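Notebook, February
Assessment ratio study, Grandport and Culbridge
Picking up from the parcel join. Sales file reloaded this morning with the corrected deed dates. Goal for this entry is a clean sample for Culbridge and a first pass at the vertical equity numbers. 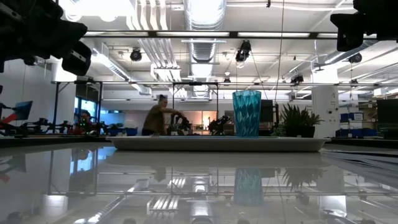
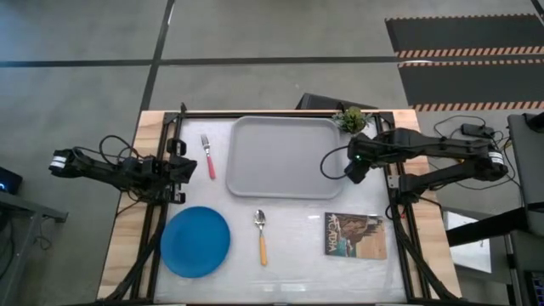 Table and tray, two views.

Join

Culbridge exports parcel IDs with the leading zeros stripped. Grandport keeps them. Padded Culbridge to full width and reran. Unmatched sales in Culbridge dropped to 8. Six of those are condo units where the deed cites the parent parcel. The other two have IDs that were retired in a lot split. Condos can be fixed by hand from the unit number in the deed text. Lot splits stay out, as there is no assessed value for the new parcels on the roll date.

Screening

Rules as in the last entry: drop family transfers, foreclosures, quitclaims, and anything with a stated price under $1,000. The price floor caught mostly deeds at one dollar and ten dollars, plus a few corrections recorded as new sales. Culbridge codes estate sales the same as ordinary warranty deeds, so they are still in. Grandport has a separate code and they are out. This is a mismatch between the two towns and has to be resolved before the numbers are put side by side. Could flag them in Culbridge by searching the grantor field for "estate of" and "executor". Tried it on one page of the file and it looked usable, but names are truncated in the older rows.

After screening, Culbridge has 141 usable residential sales. Enough for a town-level ratio. Thin if split by neighborhood, and I would not report the north side separately.

Ratios

Ratio is assessed value over sale price, with sale price adjusted to the roll date by the monthly index. Median only. The mean is pulled up by a handful of cheap houses with stale assessments.

First run gave a dispersion figure much worse than expected. Cause was mine: the index was applied in the wrong direction, so later sales were being pushed up instead of brought back. Fixed the sign, reran, dispersion came down to a plausible level. The earlier Grandport run used the same function. It needs to be redone and the old output file should not be cited. Renamed it with "bad" in front.

Price-related differential for Culbridge is on the high side after the fix, meaning the cheaper houses are assessed at a larger share of price than the expensive ones. Do not read much into it yet. Dividing by sale price produces some of this on its own when prices are noisy. Next step is to rerun with groups formed on the average of assessed value and adjusted price, and see how much is left.

Hanna Kuzmenko asked whether land and building should be run separately. Not with this file. The split on the roll is set by a fixed percentage in Culbridge, so it would only show the percentage back to us. Possible for Grandport, where land is valued from its own schedule.

Peltbridge

Roll arrived as a scanned PDF. Column for exemptions overlaps the one for class code on most pages. Asked for the spreadsheet. Leave Peltbridge out of the draft tables until it comes.

To do
- redo Grandport with corrected index function
- hand-match the 6 condo sales
- estate flag for Culbridge, check truncated names against deed images
- regroup and rerun the differential
- add a test for index direction, one sale before the roll date and one after
- ask Hanna which roll year she used in the older table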